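Wostmont Robotics Laboratory
Uvar project: progress report to the Zapata Fund
August 5, 2018

We are very pleased with how this period has gone. When we last wrote, in January, the arm was picking objects when told to, but we had no dependable way of recording what it did. We now have 2,507 recorded grasp attempts, all stored in the same format, and the learning side of the project has something real to work with at last.

What has been done

Most of the spring went on the recording software, which we call Warport. It saves the camera pictures, the position of every joint and the state of the gripper for each attempt, and then marks the attempt as a success or a failure. The marking was the hard part. Our first version only checked whether the fingers had closed fully, and it missed thin objects altogether. The new version also compares a picture of the bin before the attempt with one taken after it, and agrees with our own judgement far more often. We still go through a batch of 50 by hand at the end of each session, and will keep doing so until we trust it.

Failures are kept as well as successes. This was a point raised in your comments on the proposal, and we are glad we followed it – the early models trained without failures were wildly overconfident and would happily go for a bare patch of floor.

The objects in the bin are deliberately a mixed lot. Long blocks, rounded things and awkward toy-like shapes with knobs or spikes all go in together, and we change the set between sessions. Things tend to gather against the walls, where the fingers have little room to get round them. 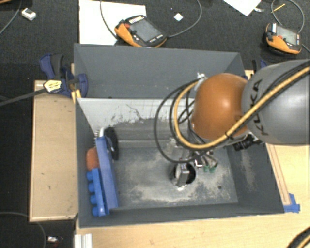
These wall cases are now the main thing we want to study. In open space even our simplest model picks sensible grasps, but close to a side it often chooses an approach the arm cannot reach, and the attempt is abandoned. We have begun starting some sessions with everything pushed to one side so that the model sees plenty of such cases. It slows collection down, but the examples are worth much more to us.

Problems

We lost 2 weeks to a fault in the gripper wiring, which showed up as fingers reporting closed when they were open. The affected attempts have been removed and are not in the total given above. We also had to fix the bin more firmly, as small shifts in its position were upsetting the comparison between pictures. Clamps on the edge have cured this.

Next steps

There are 3 things we would like to finish before the next report:

A first full training run on all the data, with some objects held back for testing.
A short push movement, so that the arm can free an object from the wall before grasping it.
A tidy copy of the recordings, with notes, that other groups can use.

Spending is in line with the plan and we are not asking for any change to the budget. We would be delighted to show you the arm at work if you are able to visit – watching it go after an awkward object is great fun, even when it misses.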